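Print this page | E-mail this page

Flooring where wood meets marble tile

Posted by C. Catterall
Our hallway has light wood boards bordered by gray marble tile. Which cleaner may be used on both surfaces?

Posted by Gilani
Water.

Posted by Musto
Residents are advised to treat the two surfaces separately. Vacuum the seams first, then use a well-wrung mop on the wood. Vinegar should not be used on marble – it etches the polish. A neutral stone cleaner, diluted 1 to 40, is suitable for the tile.

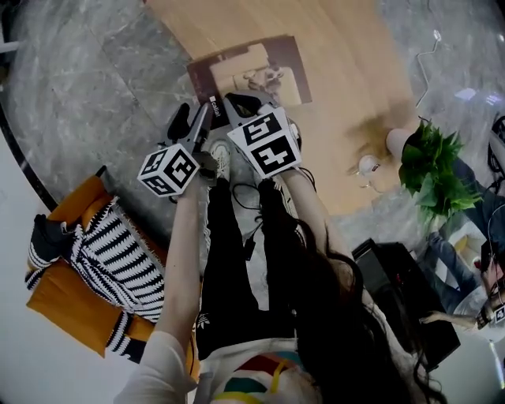
Roltcombe Home Care Desk
Gray tile with white veining shows its seams clearly beside light wood. Pictures and other flat items should be lifted from the floor before mopping.

Contact | Copyright Roltcombe Community Help | Back to top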